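工单:手套折叠示教,手部轨迹往台面下面掉
状态:处理中(部分绕过)
优先级:高
提交人:Laiba Minhas
处理人:Bohdan Karpenko
抄送:Zuleica Aguiar,Joaquim Lobo,Belmiro Carvalho
产品:Jamen 录制端 / Jamen 回放端
现场:Isent,Esulstead
月份:11月

——问题描述——

Laiba Minhas 09:12

急。手套那组示教回放不对。头显录的时候预览看着没毛病,传上来一处理,手腕和手指整个沉到台面以下。重定向到机械臂上之后,夹爪直接往桌子里面扎,碰撞保护跳了。跳一次还以为是我这边臂没回零,回零重来,又跳。

受影响:手套抚平、手套对折、收纳盒开盖。三个任务都在玻璃台面上做的。木桌上做的(把小件放进浅色料盒那组)没事,同一批人,同样的头显,同一个版本。

Drummond 那边等着要数据,今天能不能给个说法。

附:会话日志压缩包,标定文件,回放端报错截屏。截屏里的红字是碰撞报警,别管颜色。

期望:手腕轨迹在台面以上,指尖接触手套时和台面基本贴合。
实际:接触段整段下沉。抬手时还行,手一压下去就沉,沉得还不均匀,靠近台子外沿轻一些。

已经试过的:
重启头显。没用。
重新上传。没用。
换个人录。没用,一样沉。
录制端退回上一版。能装,起不来,报授权。放弃。

——处理记录——

Bohdan Karpenko 09:30

收到。先要几个东西:
一、头显序号和固件号,全部的,别只给出问题的那台。
二、录之前有没有跑台面扫描,跑的时候台上有没有东西。
三、回放端用的哪个机器人配置文件。
四、原始手部关键点,没做过滤波的那份。压缩包里只有滤过的。

先别再录手套了,录了也是一样的结果,白费手。木桌那组可以接着录。

Laiba Minhas 09:41

头显号发你私信了。固件都一样,上周统一刷的。
台面扫描跑了,每个人坐下先跑。台上东西没清,收纳盒一直在那放着,谁去搬它。
机器人配置用的双臂默认那份,没改过。
原始关键点要从头显里拷,要等他们中间休息,人都戴着呢。

Bohdan Karpenko 09:44

行,等。先看滤过的。

Bohdan Karpenko 10:25

看了一遍。记一下。

标定没问题。头部相机内参和出厂值对得上,外参漂移很小。手眼这块可以排除。

时间同步也没问题,手部数据和视频的时间戳是咬着的,我逐帧抽着看,手掌落下那一刻两边对得上。所以不是延迟造成的“假下沉”。

滤波器有点嫌疑但不大。关掉平滑再跑,曲线毛了,沉还是沉。

现在怀疑台面高度。录制端会给每个会话估一个支撑平面,手部关键点压下来以后,后处理会往这个平面上“吸”一下,让指尖贴住。这个吸附本来是为了修正单目深度不准。木桌上很好用。如果平面本身估低了,吸附就会把手往下拽,正好是现在这个样子:抬手没事,一压就沉。

Laiba,你那台面是什么玻璃?底下是空的还是有东西?

Laiba Minhas 10:31

展示柜。玻璃顶,金属边,前面板下面有一条散热格栅。里面有的位置能看见木色的底和放的东西,有的角度看就是黑的,反光。灯一亮,玻璃上一条一条的。

所以它把柜子里面那层当桌面了??

Bohdan Karpenko 10:33

很像。还没证实。日志里有个平面高度字段,我拉出来看。

Bohdan Karpenko 10:58

拉出来了。木桌会话的平面高度很集中。玻璃台面的会话分成两堆,一堆在正常高度附近,另一堆明显低,低的那堆置信度还挺高,所以程序没报警。低的那堆和 Laiba 标“坏”的会话能对上,但没有全对上。有 2 段平面是好的,回放还是坏。这 2 段先单独放着,可能是另一个毛病。

别高兴太早。

Zuleica Aguiar 11:05

插一句,我是 Drummond 项目这边做训练的。已经收进来的手套数据要不要先下架?昨晚有一轮训练已经吃进去一部分了。loss 看着正常,我没起疑。

Bohdan Karpenko 11:07

下。先下。只下玻璃台面的,木桌的留着。筛选条件我给你,按场地标签筛,不要按任务名筛,任务名有人填错过。

Zuleica Aguiar 11:15

下了。训练停了。
场地标签有空的,空的也一块儿下了,宁可错杀。

Laiba Minhas 11:22

空标签那些是 Joaquim 早上录的,他嫌下拉菜单找不着。

Joaquim Lobo 11:26

菜单里 Isent 有两个啊,一个大写一个小写,我哪知道选哪个。不选也能开始录,我就没选。

Bohdan Karpenko 11:28

选大写那个。小写的是测试时候留的,我去删。另开一张单子记这个,别在这张里聊。

Joaquim Lobo 11:40

原始关键点拷下来了,传了,文件很大慢慢等。拷的时候 3 号头显电量低自己关了一次,那一份可能不全,要的话我再拷。

Bohdan Karpenko 12:20

原始关键点到了。结论更清楚一点:

原始数据里,手掌压在手套上的时候,手腕高度是对的,误差正常范围。沉是后处理加进去的。也就是说已经录的不用全扔,重新跑后处理,给它一个正确的台面高度就行。

这是好消息。坏消息是每个会话的世界坐标原点不一样(跟人坐下时头的位置走),所以不能填一个统一的高度,要一个会话一个会话地给。

办法:让后处理改用“接触点反推平面”。手掌放平不动的那几帧,指尖和掌根的高度拟合一个面。抚平手套这个任务正好每段都有双手掌心朝下压住的动作,够用。开盖那组没有这个动作,手一直抓着盖边,拟合不出来,得另想。

Belmiro Carvalho 12:41

现场我在。要不要我拿块布把玻璃铺上?最省事。

Bohdan Karpenko 12:43

先别铺。铺了确实平面就好了,但 Drummond 那边最后部署的台子也是玻璃的,视觉那一路要看到反光。Zuleica 确认下?

Zuleica Aguiar 12:50

对,不要铺布。需要玻璃,需要反光,需要旁边有杂物。干净桌子的数据我们有,手套在干净桌子上做得挺好的,一换台子就不行,所以才有这批任务。

可以接受的:扫描的时候临时铺,扫完拿掉再录。

Belmiro Carvalho 12:52

懂。扫描铺,录制撤。

Laiba Minhas 13:30

试了。步骤写一下,后面的人照做:

1 头显戴好,松紧调好,调完不要再动头带。
2 台面正中铺白纸或者浅色布,要哑光,不要用塑料袋(Belmiro 一开始用的塑料袋,也反光,不行)。
3 跑台面扫描,低头看着铺的那一块,慢慢左右转头。
4 看到界面上的网格贴在布上面,网格不能透到柜子里。透下去了就重扫。
5 撤布。撤的时候不要碰头显。
6 摆手套,摆收纳盒。
7 开始录。

第 4 步最容易漏。网格颜色很浅,玻璃底下是黑的时候看得清,底下是木色的时候很难看清,要歪头看。

按这个录了手套抚平,传上去等结果。

Bohdan Karpenko 14:02

跑完了。平面高度正常。手腕不沉了。回放端在仿真里走了一遍,夹爪贴着台面走,没有碰撞报警。

真机先别上,我要再看一下左右手的问题。

——左右手互换——

Bohdan Karpenko 14:10

前面说平面没问题但回放还是坏的那 2 段,看明白了,左右手标签中途互换。手套对折的时候一只手从另一只手上面过去,过完之后录制端把左手认成右手,右手认成左手,然后一直错到手离开画面再回来为止。到了双臂上就是两条臂突然想交叉,关节限位先报,然后碰撞才报。Laiba 当时看到的都是“碰撞”,所以混在一块儿了。

玻璃反光会不会有影响?有可能。亮条正好压在手背上的时候关键点抖得厉害。但木桌那组我也翻到一次互换,所以反光不是唯一原因。

手套本身也是黑的,手指的边缘靠着黑手套时还行,肤色和黑色对比大。麻烦的是指尖勾进手套折边里面去,看不见指尖,模型就开始猜。

Joaquim Lobo 14:18

那我折的时候手不交叉行不行?左手压左边,右手把右边翻过来,翻完左手再让开。

Bohdan Karpenko 14:20

行,试。但是别太慢,也别做得不像人干活。Zuleica 那边要自然速度。

Zuleica Aguiar 14:23

速度别放慢。停顿可以,接触点的停顿对我们反而有用。慢动作的数据训出来机器人也慢吞吞的,之前吃过亏,叠毛巾那次一条毛巾叠到天荒地老。

Joaquim Lobo 14:55

录了 5 段,不交叉的折法。有一段手套滑了,我又拽回来重新压平,没停录,要不要删?

Zuleica Aguiar 14:57

不删!留着。标“纠正”就好。滑了再拽回来这种最缺。

Bohdan Karpenko 15:30

5 段都过了,左右手没换。

记下来给以后的人:对折尽量不交叉手。真交叉了,交叉后把双手都抬出视野一下再回来,标签会重置。不优雅但有效。

后处理这边我加了个检查:手腕位置在相邻帧之间跳得太远就标黄,左右两只手同时跳而且互相跳到对方位置就标红。标红的不自动进库。阈值先按我拍脑袋的来,误报多了再调。

——开盖任务——

Laiba Minhas 15:38

收纳盒那组怎么办。透明盒子,盖子也透明,放在玻璃上。要命组合。

Bohdan Karpenko 15:41

平面的事跟手套一样,先铺布扫描。扫完再把盒子放上来。千万别盒子在台上的时候扫,盖子顶面它会当成另一个平面,我在日志里见到过,平面高度比台面高出一截,然后手被往上拽,悬空开盖。

Laiba Minhas 15:44

哈,怪不得有一段手在空气里抓。我以为是 Belmiro 没抓住。

Belmiro Carvalho 15:47

我抓住了的。谢谢。

Bohdan Karpenko 15:52

开盖段的第二个问题是扣子。手指按在黑色扣件上,扣件黑,指尖一按就被自己的指节挡住,头上这一个视角看不到指尖。关键点能出来,但置信度低,后处理会拿前后帧插值,插出来的手指是松开的。机器人学到的就是“手放在盖边,不使劲”。盖子当然打不开。

可选方案:
甲,加一个侧面相机。准,麻烦,Isent 那边柜台侧面是过道,架子没地方放。
乙,录的时候头往左歪一点,让扣件露出来。便宜。人脖子累。
丙,插值关掉,低置信度帧保留原样,由训练端自己去掩码。

Zuleica Aguiar 15:58

丙可以。掩码我们本来就有,只要你把置信度一起给过来。之前的导出里没这个字段。

Bohdan Karpenko 16:00

加。今晚导出格式多一列。字段名我发群里,旧的读取脚本应该不受影响,应该。

Zuleica Aguiar 16:01

“应该”两个字我记下了

Belmiro Carvalho 16:20

乙我也试了,歪头录了一会儿。能看到扣件,但是一歪头画面另一半就出去了,右手经常在画面边上。我觉得不值得。正常低头就行,坐得离柜台近一点,比歪头有用。

补充一个:左手抓左边近处的盖边,右手先悬在右侧别急着碰,等左边松了再上右手。两只手一起抠的时候盒子会在玻璃上转,滑得很。

Laiba Minhas 16:26

盒子底下要不要垫防滑垫

Zuleica Aguiar 16:28

不要垫。部署的时候没有垫子。

Belmiro Carvalho 16:29

那就转吧。

——遥操作对照——

Bohdan Karpenko 16:45

另外一条线,为了排除重定向的问题,让 Joaquim 用遥操作在真机上做了同样的手套抚平,头显加手部追踪直接带双臂,人在回路里,自己看着修正。做出来是正常的。说明机器人配置和逆解没问题,坐标轴也没反。

区别在于遥操作不走后处理,不吸附平面。又一条证据。

注意遥操作的时候夹爪开合是拿捏合手势控制的,跟徒手示教不一样,两种数据别混在同一个标签下面。之前有人混过,夹爪在抚平的时候一直开开合合,像在拍手。

Joaquim Lobo 16:52

遥操作做手套真的累。看不到力,只能看手套皱不皱。压轻了没平,压重了臂停。徒手录一会儿能录一串,遥操作同样时间出来没几段,还得重来。

个人意见:手套这类软的东西徒手录为主,遥操作只录最后那一下对齐。

Zuleica Aguiar 16:58

同意一半。遥操作的数据动作分布和真机一致,不能全砍。比例后面定,不在这张单子里定。

——次日——

Bohdan Karpenko 09:05

昨晚批量重跑了后处理。结果:

手套抚平:用接触点反推平面,绝大多数救回来了。个别会话手掌放平的帧太少,拟合不稳,标黄,人工看。
手套对折:平面救回来了,左右手互换的标红,没进库。能不能自动换回来还在试,目前换对的和换错的都有,不敢放。
收纳盒开盖:旧会话救不回来的多。建议按新步骤重录。

导出已经带置信度列。

Zuleica Aguiar 09:20

导入了。旧脚本崩了。

它按列的位置读的,不按列名。我们的问题,我改。但“应该”两个字还是记着。

Bohdan Karpenko 09:22

抱歉。下次新列加在最后面。

Zuleica Aguiar 09:48

改完了,能读。抽看了一部分手套抚平,指尖和台面的距离正常了。开始重新训一轮,只用重跑过的和按新步骤录的。旧权重不接着用,从头来。

Laiba Minhas 10:10

现场今天的安排:Belmiro 录开盖,我录手套抚平,Joaquim 上午木桌料盒,下午换手套对折。都按昨天那七步。布用浅灰那块,放在柜台后面架子上,用完放回去,昨天找了半天。

还有,3 号头显先别用,昨天关机以后再开时间不对,差了好多,录出来会话排到最前面去了。

Bohdan Karpenko 10:14

3 号的联网对一下时就好。对之前的那几份别传,传了我这边排序会乱。已经传了的告诉我会话号。

Laiba Minhas 10:30

没传。对时了,好了。还是先放着充电。

Belmiro Carvalho 11:15

开盖录了一上午。问题:玻璃上灯的倒影正好落在盖子那块,盖子上全是白亮的反光,我自己看都费劲。挪了一下盒子,往左挪,好些。台面高度没变,应该不用重扫吧?

Bohdan Karpenko 11:18

盒子挪不用重扫。人挪了椅子也不用。头显摘下来再戴上要重扫。头带松紧动过也要重扫。中间去接电话把头显推到额头上去再拉下来,算摘过,重扫。

Belmiro Carvalho 11:19

……那我有两段要重录。

Laiba Minhas 11:40

再报一个小的。手套那边,我旁边平放着一双备用的手套,录着录着回放端的物体标注把备用那双当成正在操作的手套了。手部轨迹没错,是自动标注的框错了。

Bohdan Karpenko 11:46

自动标注看的是“画面里最完整的手套”。被手压着的那只皱巴巴的还被挡了一半,旁边那双摊得平平的,它当然选旁边。先手动改框。长期要改成看手接触的那个。

旁边的手套不用收走,Zuleica 肯定要说留着。

Zuleica Aguiar 11:47

留着。

Joaquim Lobo 13:50

下午换到手套对折了。扫描第一次网格透下去了,重扫第二次才贴住。我觉得跟布太小有关系,布小的话转头的时候看到的大半还是玻璃。

Bohdan Karpenko 13:55

有道理。步骤第 2 条改一下:布尽量铺大,至少盖住两只手活动的范围。Laiba 麻烦你更新打印的那份。

Laiba Minhas 14:03

更新了,贴在柜台边上了。

Bohdan Karpenko 15:20

看了今天到目前为止的会话。手套抚平和对折平面全对。开盖的平面对,有个别段置信度很低,低在左手按扣件那一下,预期内,交给训练端掩码。

录制端的补丁在写:扫描结束时如果估出来的平面上下方各有一个候选,就弹出来让人选,不再自己默默挑置信度高的。透明台面基本都会触发。弹窗里会把两个候选都画出来。

补丁没出来之前,铺布。

Zuleica Aguiar 16:35

新一轮训练中间的权重拿到真机上试了手套抚平。夹爪下到手套上,停住,往外推,没扎桌子。推得不平,褶子从中间赶到了指头那边。但是不扎桌子就是进步。

开盖没试,数据还不够。

Laiba Minhas 16:41

要多少才够

Zuleica Aguiar 16:42

录到 Belmiro 烦为止

Belmiro Carvalho 16:43

已经到了。

Bohdan Karpenko 16:50

现场柜台,头显视角:
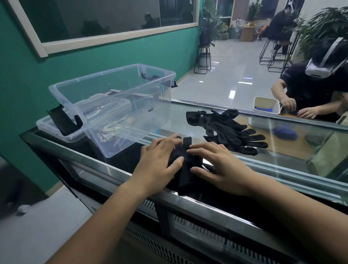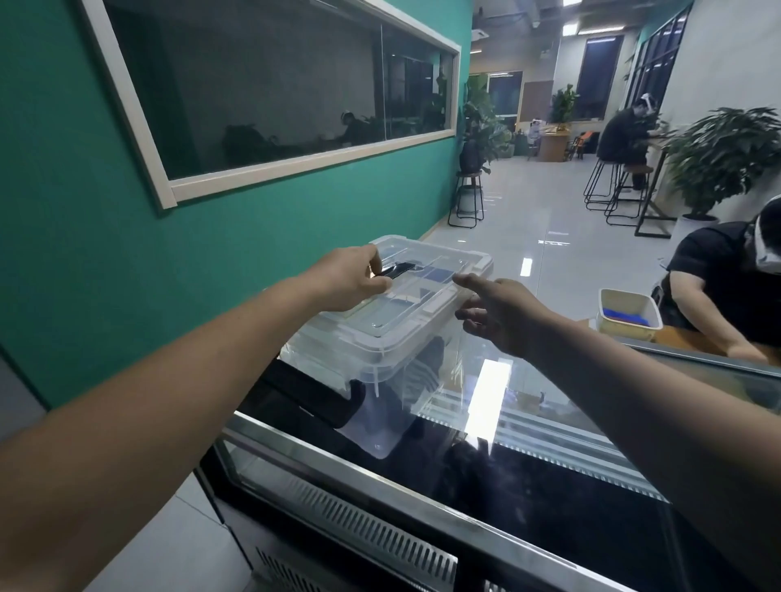
第一张:双手压住黑手套,抚平任务。第二张:透明收纳盒带盖,开盖任务。台面均为玻璃顶。

Bohdan Karpenko 17:05

剩下没关的:
录制端平面候选弹窗,补丁测试中,负责人我。
左右手互换自动修复,不稳定,标红的继续拦着。
自动标注选错手套,转标注组,先手改。
场地菜单重复项,已删小写那个,另一张单子关了。
开盖旧会话,不救了,标“平面无效”归档,不删原始数据。

优先级从“高”降到“中”。Laiba 同意的话我改状态。

Laiba Minhas 17:11

同意。弹窗出来先给我装一台,别五台一起刷,上周刷固件刷到晚上。

Bohdan Karpenko 17:12

好,先刷你那台。状态改为:处理中(待补丁)。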